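Two-arm bench setup: right arm loses position partway through a long run, left arm fine
Asked in Home and Shared Workshop Builds, 3 answers
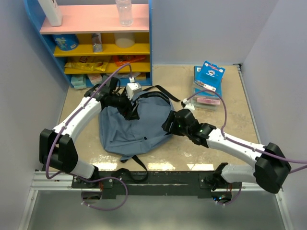

Both arms at the backpack, fixed camera. Purple cables are the ones in question.

I have two arms on a black mounting bar, bar bolted to an aluminum extrusion along the front of the table. Walls on the left, back and right. The task is handling a soft backpack: left gripper takes the top near the handle, right gripper takes the side, both lift, both put it down again. The shelf and the stacked boxes are for later tasks and stay put.

Each arm has one purple cable carrying power and bus from the base to the gripper. The left one loops over the upper link. The right one makes a wider loop near the boxes, comes back along the link and then hangs below the bar. Same cable, same crimps, both bought as one roll from Grasier.

Problem: after up to 400 lift cycles the right gripper starts closing late, and then the wrist joint reports a position that does not match where it is. Power cycling clears it. The left arm has never done it. The longest clean run so far is 1,944 cycles with the left arm alone.

What I have tried:
Swapped the two grippers. Fault stays on the right.
Swapped the controller channels. Fault stays on the right.
Lowered the bus speed. Fault comes later but still comes.
Re-homed every 28 cycles. No change.

Controller is a Stetard two-channel board, supply is 24 V with a separate fuse per arm. Is this electrical noise, or is the joint slipping? I would like to know before I take the wrist apart.

Edit: the log shows bus retries going up before the position error shows up. The retries are all from the wrist and gripper, none from the base or elbow.

Answer 1 (accepted)

The retries in your edit point to the cable. A slipping joint does not cause bus retries, and if the base and elbow are clean then the break is past the elbow. You already ruled out the gripper and the channel by swapping them, so what is left is the cable, its two connectors and the wrist itself, in that order of likelihood.

Look at the free loop on the right arm. It is long, and it swings each time the arm lifts. All of that movement ends up at whichever point is held tightest, usually the first tie or the connector. A stranded conductor can fail there with the jacket looking perfect.

To check it:
1. Power off. Unplug the cable at both ends.
2. Put a meter on each conductor and bend the cable by hand every few centimeters, with most attention to the last part before the wrist plug.
3. Any jump in the reading, however short, means replace the cable. Do not splice it.
4. If it reads clean, swap left and right cables and run again. If the fault moves to the left arm, you have your answer anyway.

When you refit, clamp the cable to the link on both sides of each joint and leave slack only across the joint. The clamp should hold the jacket without flattening it. Then tie up the part that hangs below the bar. Its weight is pulling on the base connector for no benefit.

The wrong position reading is probably the encoder value going stale when packets drop. Check whether the Stetard firmware holds the last value on a timeout. If it does, set it to fault out instead.

Answer 2

Mostly agree with the above, but check the voltage at the gripper under load too. I had a similar fault on a one-arm build at the Lincombe workshop. The cable was fine, the supply sagged when the gripper stalled on something soft and the wrist board browned out. Fabric lets the fingers keep closing, so the motor can sit near stall for longer than it would on a rigid box.

Measure at the far end of the cable, gripper closed on the bag. Mine dropped to 11 V on a 12 V system before the board reset. Yours runs at 24 so the number will differ. Lowering the grip current limit fixed mine.

Answer 3

use shielded cable. Marín sells it by the meter

Comment on Answer 1, from the asker

Conductor 3 goes open when bent, just behind the wrist plug. Jacket has no mark on it. New cable is on order and I will clamp both arms the same way. The firmware does hold the last value on timeout, so that is changed as well. Have not measured the voltage yet.

Comment on Answer 3

Shielding does nothing for a broken strand, and most shielded cable is stiffer. If you go that way, get one rated for continuous flex.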